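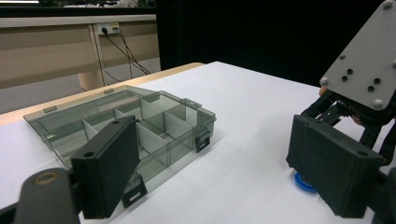 March, bench notes, early afternoon

Okay, so the walnut ink. I said I'd write this up properly and then I let it sit for a week, which means the jars have had time to tell me things and my memory has had time to lose them. Roscoe, if you're reading this before you start your own batch, skip down to the part about the straining.

Starting point was the bag of black walnut hulls that Everett Whitfield brought in last fall from the trees behind the Gostlow place. They'd been in the shed all winter and had gone completely black and crumbly, with a fair amount of dirt mixed in (and one very dead beetle). I picked out the worst of it and didn't wash them. Last year I washed them and I'm pretty sure half the color went down the sink.

Soaked overnight in rainwater, lid on. By morning it already looked like strong coffee and smelled like a wet basement. Then into the old enamel pot at a bare simmer for 7 hours, topping up when it got low. I got distracted on the phone somewhere in the middle and it came up to a real boil for a while, no idea how long. Made a ring around the pot that I'm still scrubbing at. The color doesn't seem to have suffered!

Straining. Please don't do what I did, which was go straight to coffee filters. The sludge clogs them in about a minute and then you're standing there holding a dripping cone and swearing. Old pillowcase first, squeeze it hard (gloves, gloves, gloves – my left thumb was brown for days), then the muslin, then let the whole thing settle overnight and pour off the top. After that the coffee filters behave themselves.

Then reduced it again, low heat, until a brush stroke on scrap paper dried to a brown I liked. I had three goes at deciding that and kept changing my mind. Wet it looks nearly black, and dry it goes back to a sort of tobacco color, so you really do have to wait for the test strip and not trust the pot.

Ended up with 18 small jars, which is more than I expected from that bag. Gum arabic went into most of them, a few drops at a time. Left 2 jars plain for comparison. Clove in everything for mold, plus a splash of cheap vodka. The plain ones feather badly on the Trondholm paper, really fuzzy edges, like writing on a napkin. With the gum it sits up nicely and you get a little bit of shine where it pools.

Pens and paper, for what it's worth:

Brarkar nib, the stiff one: lovely. Fine lines, no skipping, a bit dry on the upstroke. Needs wiping every few minutes or the gum builds up on it.

Reed pen: best of the lot for big lettering. Blotchy in a good way.

Glass pen: too much ink, then none.

Wei brush, the medium: beautiful washes. You can drop clean water into the edge and it blooms outward in this warm gold color I didn't know was in there. I used up an entire sheet just doing that and I'm not sorry.

Cheap printer paper drinks it and shows through the back. The Trondholm is fine as long as the gum is in. The heavy cotton offcuts from the bookbinding shelf are the nicest thing I've put ink on in ages, so whoever's been hoarding those, I've had a few. I owe you.

Lightfastness: taped a strip in the south window with half of it covered in foil. It's only been a week, so I won't say anything yet. Everett says his grandmother's labels in walnut ink are still readable, but those were in a cellar. Will check the strip after 45 days and write it in here.

Iron version: put a rusty nail in one jar with a bit of vinegar, just to see. It went noticeably darker and grayer overnight, and I like it less than I thought I would. Colder. Might suit Roscoe's map drawings better than anything I do. I'd keep it off the good nibs, though, and I wouldn't put it on paper you want to keep. There's an old sheet in the flat files where iron ink has eaten right through the letters.

Things to sort out:
Better labels. Masking tape comes off as soon as the jar gets damp.
More clove oil, we're down to the dregs.
Does freezing the hulls keep the color? Ask Everett for another bag in October and try half and half.
Try it on wood. The splash on my stool looks great and will not come out.

Roscoe, your jar is on the windowsill side of the cupboard with the blue lid. Shake it before you use it, and bring the jar back.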